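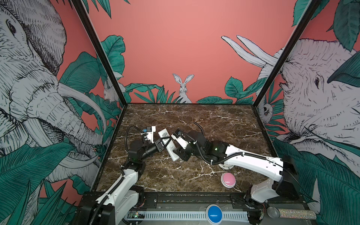 Capítulo 4
La medalla conmemorativa: encargo, acuñación y catalogación

4.1. Objeto del capítulo

La medalla conmemorativa ocupa un lugar particular dentro de la numismática. Carece de valor facial y de curso legal, pero comparte con la moneda los procedimientos de fabricación, buena parte del vocabulario descriptivo y una misma tradición de taller. El presente capítulo expone los criterios con los que se estudia una medalla moderna, desde el encargo hasta su ingreso en una colección catalogada.

Al término del capítulo, el alumno deberá ser capaz de identificar las partes de una medalla, redactar su ficha según el modelo del apartado 4.4 y distinguir una pieza acuñada de una fundida. Se da por conocido lo expuesto en el capítulo anterior acerca de los metales y sus aleaciones.

4.2. Terminología básica

Se denomina anverso a la cara principal de la pieza, que suele llevar el retrato, el emblema o la escena que justifica la emisión. El reverso es la cara opuesta. El campo es la superficie lisa comprendida entre los tipos y la leyenda; el exergo, el segmento inferior separado por una línea, en el que con frecuencia figuran la fecha o la firma del grabador. El canto puede ser liso, estriado o inscrito. En las medallas con anilla debe indicarse además si esta fue soldada o forma parte del cospel.

Conviene evitar el uso indistinto de «inscripción» y «leyenda». En esta obra se reserva el segundo término para el texto que sigue el contorno de la pieza, y el primero para el que se dispone en líneas dentro del campo.
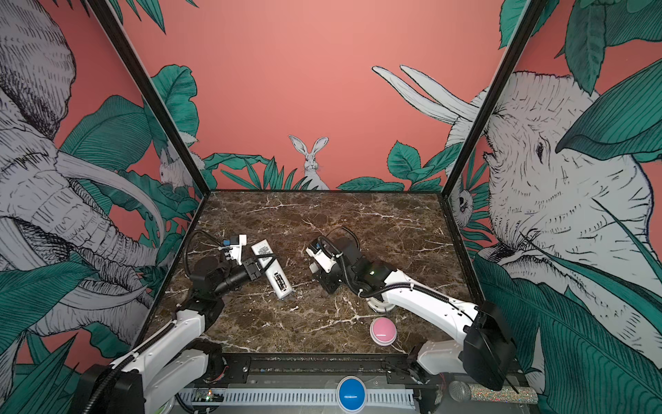 Figura 4.1. Pared posterior con un conejo ilustrado entre hojas, sobre un tablero de mármol marrón.

4.3. Un caso de estudio: la medalla Linum

La medalla Linum, encargada por la sociedad Foria al taller Manole, servirá de referencia a lo largo del capítulo. Fue emitida en el mes de junio, en bronce y en plata, con una tirada conjunta de 1.480 ejemplares, de los cuales 80 corresponden a la versión en plata. El anverso presenta un tallo de lino en flor, con el nombre de la entidad emisora en leyenda circular. En el reverso figura una lanzadera de telar sobre campo liso y, en el exergo, la marca del taller.

El contrato preveía una única pareja de cuños. Durante la producción, sin embargo, el cuño de reverso presentó una fisura junto al borde y hubo de ser sustituido. Existen por ello 2 variantes de reverso, que se diferencian en la distancia entre la punta de la lanzadera y la línea del exergo. La primera variante, de separación más estrecha, se encuentra en toda la emisión en plata y en una parte de la emisión en bronce.

La distinción tiene consecuencias para el catalogador. El repertorio Doltus asigna un solo número a la emisión en bronce y relega la variante a una nota, mientras que el inventario de la entidad emisora abre una entrada para cada cuño. Ambas soluciones son admisibles siempre que se declare el criterio seguido y se mantenga en toda la obra.

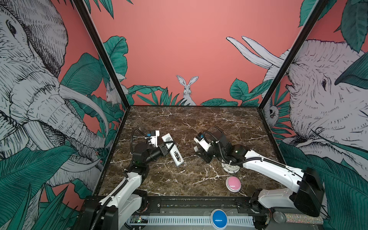 Norbert Katona sostiene que la nota a pie de entrada resulta insuficiente: a su juicio, todo cambio de cuño constituye un hecho de fabricación y merece número propio, aunque la diferencia solo se aprecie con lupa. Añade que el coleccionista puede prescindir de un número superfluo, pero difícilmente reconstruirá una variante que el catálogo no llegó a separar.

Frente a esta postura cabe objetar que la multiplicación de entradas dificulta la consulta de los repertorios extensos. El debate se retomará en el capítulo 7, a propósito de las series escolares y deportivas.

4.4. Modelo de ficha

La ficha de cada pieza se redactará en el orden siguiente: entidad emisora, año, taller, grabador, metal, módulo en milímetros, peso en gramos, descripción del anverso, descripción del reverso, canto, tirada y referencias bibliográficas. Los datos desconocidos se consignarán con un guion. Las leyendas se transcribirán en mayúsculas, conservando la puntuación original, y las letras perdidas por desgaste se restituirán entre corchetes.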